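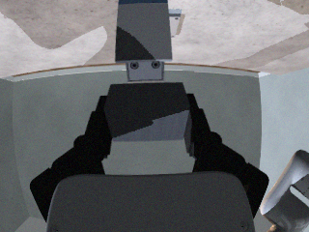 Simulation and Transfer

Wrist view and room view disagree in the Jaklow assembly task

We are repeating the Birkgate comparison, in which a policy is trained on 1000 simulated episodes using the wrist view only. Our success count is 119 out of 157 trials, and most failures occur above the pedestal fixture. Should the room view be added, or should the shadows be varied first? 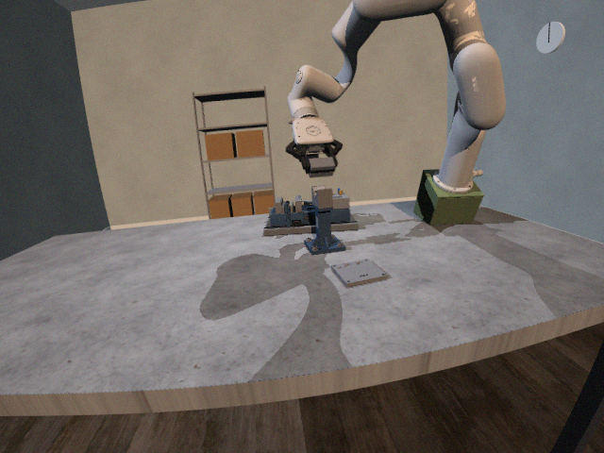
Clendau
Moderator, Simulation and Transfer

Please vary the lighting first. In the room view the gap between the gripper and the blue pedestal is plain to see. In the wrist view the gripper's own parts take up much of the picture, and dark shading lies over the block between the linkages. A policy trained under one fixed light may learn the shadow edge as a cue for height – the Birkgate method changes the light in every episode for this purpose. Keep the 157 test trials unchanged, and report both results.

Yakubu
Registered member

We added the room view and it helped. Training took 2 times as long. I do not have the figures to hand.

Jaklow Support
Staff account

Kindly state which release is in use. The March release altered the shadow settings.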